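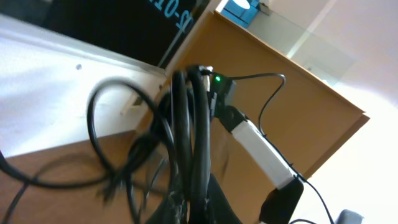

Laryea Trial Group: minutes of the October meeting, Flaltwood site

3 shares | 0 comments

Meeting opened at 2.10 pm in the upstairs room. In the chair: Eirini Karras. Minutes: Jarrah Mahuika. Also present: two from the packing bench, one from goods in, one from accounts. Apologies from the Clamar office.

1. Minutes of the last meeting

Agreed, with one change. Under item 4, "the machine can coil cables" should read "the supplier says the machine can coil cables". Eirini asked that the two not be mixed up again.

2. Where we are with the trial

Jarrah gave the figures. The Clarkalari arms had 190 tries at the cable job over the trial period. The job is to pick up one cable from the table, coil it, and put it down so that a packer can tie it. Of those, 142 needed a person to step in at some point. In 38 the cable ended up coiled well enough to tie. The rest were stopped early and are not counted either way.

The packing bench said that a new starter gets the hang of coiling before the first tea break. They also wanted it written down that every try began with one cable, on its own, on a clear stretch of table. Cables do not come in like that. They come in a crate, wound round each other and round whatever else the customer sent back.

Eirini said she had been told at the start that a cable was an easy thing to begin with. She would like to know who thought so. A box keeps its shape when you take hold of it and a cable does not.

Goods in asked whether the 38 were tied by the packers as they were or coiled again first. Jarrah did not have this. The bench said "some of each" and that they had not kept a note.

ACTION: Jarrah to have the bench mark each one "tied as is" or "redone" from now on.

3. The arms at the table

Two arms, one either side, with the cable between them. The supplier's view is that two grippers ought to do better than one, as one can hold while the other winds. The bench's view is that this gives the cable two things to snag on. There was some discussion and no agreement.

The arms have a fair amount of wire of their own. One of the packers asked who was going to tidy that. Minuted at her request. 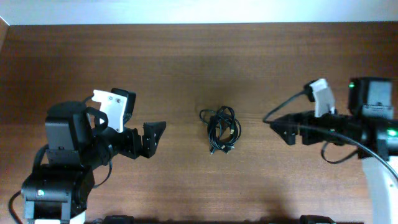 4. Household jobs

The Clamar office had sent a note suggesting that, once cables are done, the same pair of arms could be shown to customers folding tea towels and clearing a kitchen table. Read out by the chair.

Eirini was against. Cables are not done. She has seen plenty of films of machines folding towels and has yet to see one where the towel came out of the dryer in a heap with a sock inside it. Accounts asked if there was money in it all the same. Eirini said there might be money in a machine that cleared a table after a family dinner, but we have not got one and should not hint that we have.

Agreed that nothing about the home goes in the brochure for now. Jarrah wished it noted that he is less gloomy than the chair and thinks dull, same-every-time jobs may be within reach in a few years. The chair asked which jobs. He offered to bring a list.

ACTION: Eirini to reply to Clamar. Jarrah to bring his list.

5. Cost

Accounts reported that the trial has used more bench time than it has saved. Five further weeks are paid for. No request for more to be made until the "tied as is" count is in.

6. Any other business

The bench asked for the good table lamp back.

Meeting closed at 3.25 pm.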